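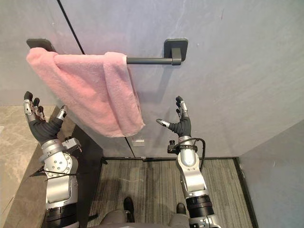 Ticket 174
Project: Fisus (two-arm build, shared workshop)
Task: towel off the bar, fold, put down
Status: open
Priority: medium, was low

Summary
Right hand stops short on the approach to the towel. Left hand fine most of the time. Happens on the pink towel and the thin tea towel, so not a fabric thing I think.

Setup
Wall bar in the corner booth. Both arms start low, come up with hands open, close on the hem, lift clear of the bar. Control software is Pevotum, last stable build. Hand firmware is whatever came with the Flusormont hands, not touched it. Camera at the head, no other sensors in use.

What it should do
Both hands up to hem height, pinch, lift, step back.

What it does
Left hand gets there. Right hand comes up, slows, holds with the fingers open. No error on screen. After the timeout it drops to the rest pose and the left one lets go as well. Towel stays where it was or ends up on the carpet.

Log

09:40
Ran it 19 times off a cold start. Right hand stalled on most of them. Didn't note which ones, sorry, will do it properly next time.

10:15
Restarted Pevotum. Same.

10:30
Swapped the hand profiles left to right in the config. Stall stays on the right. So not the profile.

10:50
Recalibrated right wrist. Zero was out by 2 degrees. Got excited. Fixed it, ran again, stalled again. Leaving the new zero in anyway.

11:20
Moved the towel along so it hangs nearer the right bracket. Right hand gets to it now, left one struggles a bit. Back to the old spot and right hand stalls. So it's reach or something limiting reach. Joint limits in the config look ok to me, somebody else please check, I've been staring at them too long.

11:45
Had a look at the cable on the right wrist. It loops out to the side. Left one runs flat along the arm. When the right forearm turns inward I think the loop goes tight and the torque limit kicks in, so it just sits there being polite. Would explain no error, as the torque limit isn't set to report one. (Why isnt it? separate ticket.)

12:10
Moved the arm by hand, power off. Can feel it drag near the end of the turn. Not much. Left arm doesn't.

12:30
Unclipped the right cable at the lower tie only. Ran again. Reached the towel first go, then the second, then stalled on the third. Better, not fixed. Put the tie back, don't want it flapping into the thumb.

13:40
Back from lunch. Turned on torque logging. Right wrist peaks at 31 percent over the left on the same move, mirrored. That's the drag, or most of it.

14:05
Tried to cheat by having the whole thing stand a bit further right. Works but then the left arm shadow falls somewhere new and the hem detector gets confused. Reverted. Do not do this.

Ruled out
Hand profile. Pevotum restart. Towel type. Wrist zero (was wrong but not the cause). Battery, was on the bench supply all morning.

Not ruled out
Joint limits, needs second pair of eyes. Gearbox stiffness in the right wrist. Hem detector being slow on loopy fabric, seems unlikley but it's on the list from ticket 31's old notes.

Next
1. Reroute right wrist cable flat like the left. Needs a longer lead, the one in there won't reach if it goes the long way round. Testa do one in the right connector, have put it on the order sheet.
2. Make the torque limit say something when it trips.
3. Rerun with towel in the old spot, write down every run this time.

Workaround until then
Hang the towel over to the right and keep the speed at half. Don't raise the torque limit to get past it please, that's how we lost the last lead.

If you use the booth this week, leave the config alone or save a copy with your own name on it. And put the towel back on the bar when finished, the start pose check won't pass without it.

16:20
Lead ordered, around a week. Half speed runs ok so far, one stall all afternoon. Leaving ticket open till the lead's in.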